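Fitting a Processor in a Used Desktop Tower
Workshop notes, Clovutcombe Repair Bench

Applies to mid-size office towers with a removable side panel and a lever-type socket. Tools: No. 2 Phillips screwdriver, wrist strap, lint-free cloths, isopropyl alcohol (90 percent or higher), thermal compound, flashlight.

Preparation

Shut the machine down, pull the power cord and hold the power button in for ten seconds. Lay the tower on its side with the open face up. A case left standing lets the processor slide out of the socket as soon as the load plate is released.

Remove the cooler before touching the socket lever. Back the screws out in a cross pattern, two turns each, until all are free. If the cooler will not lift, twist it a few degrees each way. Do not pry against the board.

Keep the replacement processor in a tray, heat spreader up, next to the case on the same surface. Do not put it on top of the power supply or the drive cage.
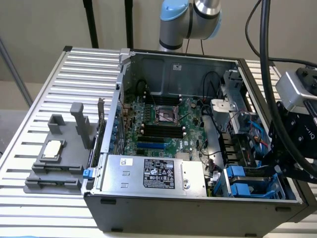
Lewis Dow asks whether the memory has to come out first. It does not, as long as the modules clear the cooler. Take them out if the fan shroud overhangs the slots, and note which slots were filled. On many office boards a pair of modules in the wrong slots will run in single-channel mode, or the machine will beep and stop.

Checking the socket

Sweep the flashlight across the contacts at a low angle. All rows should reflect evenly. A dark spot or a bright spot out of line is a bent contact or a piece of lint. Blow lint off with a hand bulb. Canned air held too close can spray propellant on the contacts.

Fitting

1. Raise the lever fully and open the load plate.
2. Hold the processor by two opposite edges. Match the notches or the corner triangle to the socket.
3. Lower it straight down. Use no pressure. Do not slide it once it is resting on the contacts.
4. Close the load plate, bring the lever down and hook it under its catch. Firm resistance is normal on contact-type sockets.
5. Clean the heat spreader and the cooler base. Apply a dot of compound the size of a small pea.
6. Refit the cooler, tightening in the same cross pattern.

The lever and plate are the parts most often bent by people in a hurry. If the lever will not go under the catch with thumb pressure, open it and check the seating again.

Cables

Tie or tuck long harnesses away from the socket before starting. Sleeved bundles are stiff and spring back, so route them along an edge of the board and check them again after the cooler is on. A wire touching the fan will stop it or wear through.
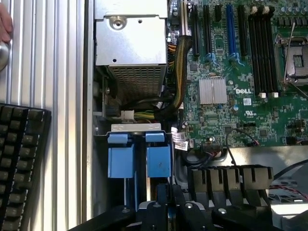 Reconnect the fan lead before anything else. Most boards will halt at startup with a fan error if it is missing. Next come the processor power connector, any drive cables and the memory. Power up with the side panel off, enter setup and confirm the processor model. Watch the temperature for ten minutes. An idle reading of 40 °C is acceptable. If it passes 80 °C in setup, shut down and reseat the cooler.

Revised May 24, 2018. Corrections to Elspeth Guthrie.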